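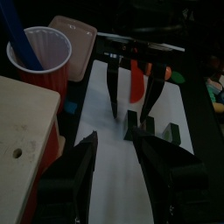

Two-Arm Bench Cell: Planning and Ordering Notes

Equipment > Bench Cells > Two-Arm > Lurkine B

Products Spares Service Quotes Contact

Search this catalogue Go

The Lurkine B is supplied by Sudov as a bench cell for small-part handling: blocks, cups, discs and similar light objects on a flat work area. It is quoted as two arms, two grippers and a controller. The table is quoted separately.

What to budget for

Arms and controller are one line on the quote and cannot be split. Grippers are a second line. Long black fingers are standard; spare fingers are sold in pairs, and we suggest ordering two pairs with the cell. Finger wear is not covered by the warranty.

The wrist camera is an option, priced per arm. Buyers who add it later pay for a new cable run through the arm, so decide before the order is placed. Check the view with the fingers fitted. They take up a good part of the lower picture, and a part lying close to the tips can be partly hidden by them.

Work surface

A dark tabletop shows marks less but gives poor contrast with dark parts. A plain white sheet laid over the working area is adequate for most trials and costs almost nothing. Dark green blocks on white paper separate well; the same blocks on a black table may not. Allow for shadows when setting up the lights — a single strong lamp gives hard ones.

Space and services

Leave clear floor on 3 sides of the table. Both arms share one supply, but each needs its own emergency stop within reach of the operator. Where the arms work over the same area, the shared zone must be set in the controller before first use. Vindance mounting rails fit without an adaptor. Older Ó Dálaigh rails need the adaptor plate, sold separately.

Lead time

Nearly 4 weeks from order for the standard cell. Cells with wrist cameras are built to order and are confirmed in writing. No deliveries are made in the last 2 weeks of July.

Prices and lead times checked Sep 27, 2023.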